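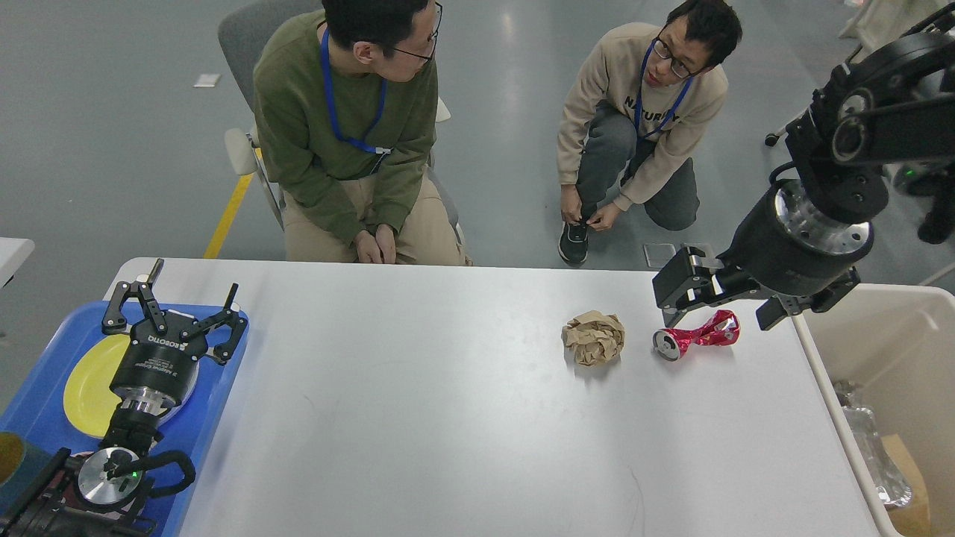 Why does the shared printer on the first floor keep dropping jobs over 30 pages?

The Ralness box's print queue fills up and it bins whatever is half sent. Short jobs fit, long ones don't. Workaround at the bottom, proper fix still pending.

Posted Wednesday by Kiran Agarwal
Print this page | E-mail this page

Ticket opened by Seema Bansal, Grindia office. Original message:

"Printer did it again. Sent the Tripathi handbook, got the first few pages then it just stopped, light went amber, then green like nothing happened. Job gone from the list. No error on my screen. Need this for tomorrow please."

Log so far, newest at the bottom.

9.10 - Rang Seema. She's on the wired network, not wifi. Same thing from her laptop and from the desktop by the window. Sent a one page test, fine. Sent a ten page letter, fine. Handbook died on page four.

9.25 - Checked paper. Tray 2 was set to A4 but the guides were pushed out a bit. Moved them in. No change, didn't expect one.

9.40 - Turned printer off at the wall, left it, turned it back on. Handbook got to page six this time. Stopped again.

10.05 - Looked at the handbook file itself. It's full of big scans, every page is a picture of a page. Somebody scanned the old paper copy in colour at a silly setting. Saved a copy with smaller pictures, printed the lot first go. So thats one clue.

10.20 - But then accounts say their statement run fails as well and that's plain text, no scans at all. 200 pages. Goes wrong at a different place each time. So not only the scans.

10.50 - Logged on to the Ralness box (the little grey print server in the cupboard, all the first floor jobs go through it). Disk nearly full. Old jobs sitting in the queue folder from January, never cleared. Free space left was 800 MB, and Seema's handbook blows up to more than that once it's been converted for the printer.

11.00 - Accounts file isn't nearly that big though. Asked them when they send it. Same time as everyone else, first thing. Four or five people's jobs all landing together and sharing what's left. Would explain why it stops in a different place every day.

11.15 - Cleared the old jobs. Stopped the print service first, emptied the folder, started it again. Don't do it with the service running, it hangs on to the files and you end up with ghost jobs nobody can delete.

11.30 - Sent the orignal big handbook. Printed all of it. Sent the statement run straight after. Also fine.

11.35 - Closed ticket.

14.20 - Reopened ticket. Seema again, "worked this morning, not now". Sigh. Logged back on, folder filling up again already. Finished jobs aren't being deleted. There's a tick box for keeping printed documents and it's ticked. Unticked it, pressed apply, box went grey, came back ticked.

14.45 - Greda look after the box for us so rang them. On hold a while. They say the setting is pushed down from their side overnight and also whenever anyone changes it by hand, so no use me fighting it. It was switched on for a fault they were chasing at another of their customers and went out to all of them. They'll take us off it. No time given. Asked for it in writing.

15.10 - E-mail from Greda, says "change request raised". No date on it. Replied asking for one.

15.30 - Tried a scheduled clear-out on the box, stop service, empty folder, start service, set to go at lunchtime and again at six. Ran it once by hand, took under a minute, folder empty after. Anyone printing right at that moment will lose their job so have mailed the floor to say avoid those times.

WORKAROUND until Greda sort it

- Long jobs: split into chunks, 30 pages or under, and wait for one to finish before sending the next.
- Anything with scans in: save it with smaller pictures first. Ask me if not sure how.
- Accounts: send the statement run after the lunchtime clear-out please, not first thing.
- If the light goes amber then back to green and your job has vanished, don't keep re-sending. Each try leaves another copy in the folder and makes it worse for everyone. Ring me.
- Don't turn it off at the wall. I did, it made no difference.

16.05 - Seema printed the second handbook, all pages out. Says the staples are in the wrong corner. Separate ticket for that.

16.20 - Status: open, waiting on Greda. Will chase in the morning.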